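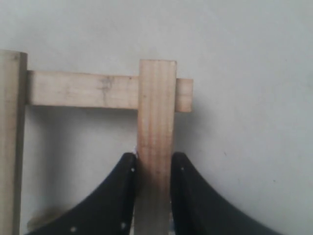 Pale unfinished boards against a grey-white wall.

Konow bone folder and carving set, reviewed

I carve small things in cattle bone and tagua nut, mostly netsuke-style toggles and the odd button. Konow sells this set for people who want to work in ivory substitutes. It has 9 pieces: four gravers, two scrapers, a riffler, a folder and a small hand saw. I paid £153 from Steseo, who delivered it in four days.

The gravers are the best part. They came sharp enough to use on tagua straight away, though the widest needed a few strokes on a fine stone before it would cut bone cleanly. The handles are short and sit well in the palm. My old Vevia gravers are longer and I still prefer them for lettering.

The saw is poor. The blade has 20 teeth to the inch, fine on paper, but it wanders in anything thicker than a pencil. I have gone back to a jeweller's saw.

Both scrapers leave a good surface. On boiled and degreased bone I could go from scraper to wet paper to polish and skip the file altogether. The riffler clogs with tagua dust and wants brushing out often.

The booklet is thin. It covers soaking and degreasing in a page and says very little about dust. Bone dust is bad for the lungs, so wear a proper mask and work damp where you can. There is a decent section by Ertuğrul Dağdelen on telling bone from ivory by the pores and the cross-hatched lines. Anyone who buys old pieces will find it useful.

The tool roll is canvas with leather ties. One tie came off in August, after two months, and I sewed it back on.

Srivastava make a smaller set with no saw and better steel in the scrapers. If you already own a saw, look at that first. For a beginner the Konow set is fair value, mainly for the gravers.

Score: 7 out of 10.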